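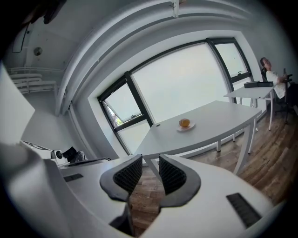
1/ Open day at Cirberg, March. Spent the afternoon with the hand-held gripper group. Tianyou Shao ran the demo.

2/ The task is one fruit and one small plate on a white table. Approach, grasp, lift, put back, release. Target for the day: 60 clean repeats per operator.

3/ Two grippers, one per hand, white marker cube on each. Pose is tracked from the printed squares — cover a face with your sleeve and the repeat gets thrown out. 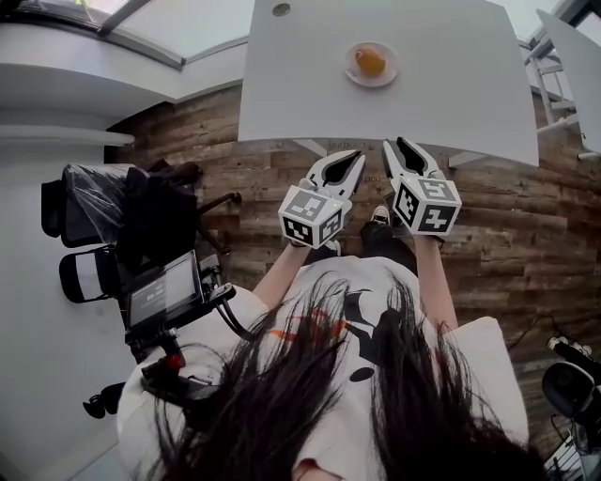 4/ Totals as of lunch: 426 repeats kept, 17 rejected. Shao wants 2000 before anyone trains on it. Slides to follow.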